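Consumo elétrico de pequenos aparelhos em casas partilhadas por estudantes

Relatório de projeto — Unidade curricular de Energia e Sociedade
Autor: Quang Đinh

1. Introdução

A fatura da eletricidade é uma das despesas que mais discussões provoca em casas partilhadas. O frigorífico e a máquina de lavar são de uso comum e a sua parte divide-se sem dificuldade. Com os pequenos aparelhos o caso muda, pois cada morador tem os seus e usa-os a horas diferentes. O objetivo deste trabalho foi saber quanto pesam esses aparelhos no consumo total e se os moradores têm uma ideia correta desse peso.

2. Metodologia

O estudo decorreu em junho e abrangeu 18 casas, todas com contrato em nome de um dos moradores. Responderam ao questionário 80 estudantes. Em oito casas foram também instalados medidores de tomada Skota, que registam a energia consumida por cada aparelho ligado. Os dados foram passados para a folha de cálculo Reseo, já usada noutras disciplinas do curso.

O questionário pedia que cada pessoa ordenasse os seus aparelhos do mais gastador para o menos gastador e indicasse quantos minutos por dia usava cada um. Não se pediram valores em euros, porque as tarifas variam de casa para casa. No total foram identificados 166 aparelhos, repartidos por três grupos: aquecimento (chaleiras, torradeiras, secadores de cabelo, ferros), iluminação e eletrónica.

3. Resultados

O grupo do aquecimento foi o que mais consumiu nas oito casas com medidor. A chaleira ficou em primeiro lugar em cinco delas. Os carregadores de telemóvel, que muitos inquiridos colocaram no topo da lista, ficaram sempre entre os últimos.

A diferença explica-se pela confusão entre tempo de uso e potência. Um carregador fica horas na tomada e por isso parece gastar muito. Um aparelho de aquecimento trabalha poucos minutos, mas com uma potência muito superior. 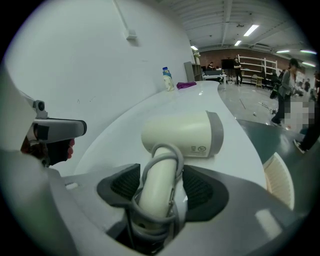
Também o tempo declarado se afastou do tempo medido. Nos aparelhos de uso curto, os estudantes indicaram quase sempre menos minutos do que o medidor registou. Na iluminação passou-se o contrário — quem respondeu contou as horas em que está em casa, mesmo com as luzes apagadas.

4. Limitações

Junho é um mês sem aquecimento ambiente, e os resultados não servem para o inverno. Duas casas desligaram o medidor durante alguns dias para libertar a tomada, e esses dias foram retirados dos cálculos. A amostra inclui apenas residentes na zona de Trundico.

5. Conclusões

Os aparelhos de aquecimento devem ser o primeiro alvo de quem quer reduzir a fatura. Encher a chaleira só com a água necessária foi a medida mais aceite pelos inquiridos. Para uma continuação do trabalho, propõe-se repetir as medições em janeiro, nas mesmas casas, e incluir os aquecedores portáteis.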